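Workshop > Newsletter > Bench Notes

The arm has moved house again. It began the year in my spare room, where it knocked a mug of tea into a drawer of servos in January, and it now lives at the Flamville workshop, bolted to the end bench with the good sockets. Members who used that bench for soldering have been very gracious about it, mostly in writing.

For anyone who missed the talk, the aim is a home-built arm that can tidy up after a board game. I had grander plans. Then I priced the gearboxes, and tidying up after a board game began to look like a noble calling.

The joints are printed, apart from the shoulder, which I printed four times before buying one. The control board is an Arier, second-hand, with a manual translated by somebody in a hurry. It gives 200 steps per turn and a strong smell if you wire the brake backwards. The gripper is the part I'm proud of: two flat parallel fingers in black with angled tips, and enough squeeze to hold a small cube without firing it across the room. That last bit took 12 evenings and one replacement lampshade.

At present we are on dotted cubes. They sit close together on a pink tray, red dots and green dots, and the job is to pick one without upsetting its neighbours. The teal basket leans over the tray, and the wrist camera has to cope with one green-dot cube tucked partly under its edge. I would call this a realistic test. Others have called it a mess.

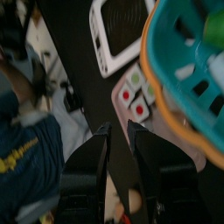
Czesław Żak wrote in to say that I should stop fiddling with the fingers and slow the wrist down, as his own arm dropped everything until he halved the speed over the last stretch. He also thinks 3,000 practice grabs is far too few, and that I'll want a fan on the board before then. I've ordered the fan. The wrist is slower already, and Brzozowska night is free if anyone fancies helping with the cable chain. Bring small cable ties, as we only have the enormous ones.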